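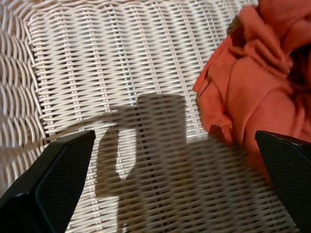 Laundry robots: I went to have a nose at the Nollavix

I promised in the May newsletter that I'd go and look at the Nollavix for those of you who keep asking, so off I went to the Pilum showroom in Flarnau with a notebook and a lot of scepticism (I've been let down by gadgets before, the less said about the window cleaner the better).

The Nollavix is a two-armed robot that loads your washing machine. You hire it, you don't buy it. It takes clothes out of a basket, gets them into the drum and can hold and tip the basket as well, which was the bit I'd been wondering about! It works with an ordinary front loader, so there's no special machine to buy, and they told me it doesn't much mind what sort of basket you've got as long as there's a decent rim to get hold of.

Now, the speed. It is slow. I could load our machine at home and have the kettle on before it's done three shirts, and if you're the sort who stands over people while they do the washing-up you'll want to leave the room. It's careful, though. It opens its grippers wide, comes down over a piece of clothing, has a little think and closes up on whatever it's got. Quite often that's a good big handful and quite often it's one corner.

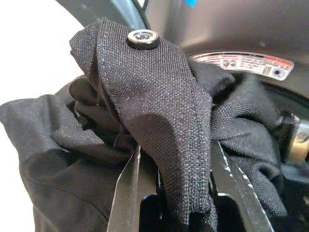 Dark things are harder for it, they say, and I can believe that, I can't tell my own black socks apart in our utility room. Anything with straps or poppers wants a bit of thought too. Pilum's advice is to do up what does up and to keep bra hooks out of it altogether, and please check your pockets, as it won't. Sorting is still your job as well. It has no opinion at all about whites and colours, so whatever you leave in the basket goes in together.

I asked about noise (a low whirr, much quieter than the spin cycle) and whether it would fit in a galley kitchen. Probably not, is the truthful answer. It wants clear floor in front of the machine, plus space for both elbows, and the door needs to swing right back. Have a measure before you ring them.
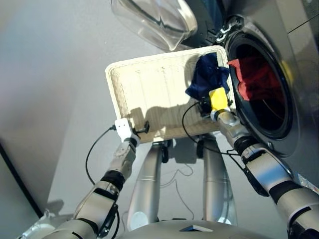
Hattie Ludbrook

So, the money. Hire is £97 a month with a minimum of nine months, and there's a one-off £1,335 for delivery, setting up and a morning of being shown how to use it. I did gulp at that second figure. There's a cheaper way in if you live near the Quinlan estate, where the shared laundry room will have one from July, and residents can book it for 19 minutes at a time. Why 19 I couldn't get out of anybody, but it's plenty for a normal load.

Would I have one? For me, no, not yet, I'm still able to bend down and I'd begrudge the floor space. For my sister, whose back has been dreadful all year, I'd think about it very seriously, and she's coming with me next time so she can make up her own mind. If you're in the same boat, take a basket of your own washing along with you, they're quite happy to run it through while you watch. Parking is round the back and the showroom shuts for lunch.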